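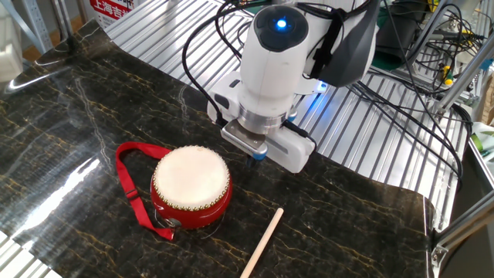
How tight should the head of a small hand drum be?

Tight enough that a tap near the rim rings clearly and a tap in the middle gives a short, low note. On a tacked drum the maker sets that when the skin goes on, and the owner can't do much to change it afterward.

The workshop in Oltamby has been putting skins on drums since 1867. It turns out 300 a year, most of them small enough to carry on a strap. The shells are painted red more often than any other color. Schools order red, and so do the parade groups in Drovusach, who buy the bulk of the stock before May.

A skin is soaked overnight, laid over the shell and pulled down by hand. The first four tacks go in opposite each other. The rest fill the gaps, and a crooked one is pulled and set again. Then the drum sits for 16 days on a rack away from the stove.

Small drums sell for 80 dollars with a fabric strap. The strap wears out long before the shell does, usually at the buckle, and the Omoregie music store in Pleltance sells replacements in three colors.

Care is simple. Wipe the shell with a soft cloth. Keep the drum out of a parked car in summer, and don't stack anything on the head. If the skin goes slack in damp weather, leave it in a dry room for a day before playing. Loose tacks should go back to the shop, as a hammer at home can split the shell.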